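Section 2: Moving your files to the new drive

Now for the fun part! Your Pulleck enclosure is on the desk, the new drive is inside it, and you're ready to copy everything across. This is the step that makes an older computer feel young again, and it's easier than you might expect.

Before you start

You'll need the Pulleck enclosure, the short cable from the box, and the free Bokau copy tool installed on your computer. Plug a laptop into wall power - a copy that dies halfway has to be started over.

CAUTION: Copying erases everything already on the new drive.

Copying the drive

1. Close all open programs, including anything running near the clock.

2. Connect the enclosure straight to the computer. Hubs slow things down a lot, and a few of them drop the connection.

3. Open Bokau and choose Whole Drive. Your current drive goes on the left, the new one on the right. Check the names twice!

4. Make sure the new drive has at least 20 GB more room than the files you're copying. If it's short, empty the trash and clear out old downloads first.

5. Click Copy. The bar likes to sit at 9 percent for a good while, so let it work.

6. When you see Copy Complete, click Eject and wait for the light on the enclosure to go off.

Note: Mercy Rotich wrote in with a great tip for big photo libraries: start the copy in the evening and turn off sleep mode. We tried it in May and loved it.
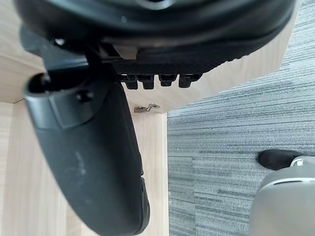

Checking the copy

1. Restart the computer with the enclosure still connected and pick the new drive from the startup list.

2. Open a few documents, a song and a video. Everything should be right where you left it.

3. If the new drive isn't listed, unplug the cable, try the other port and restart once more.

Keep the old drive untouched for at least two weeks. Fitting the new one inside the computer is covered in Section 3.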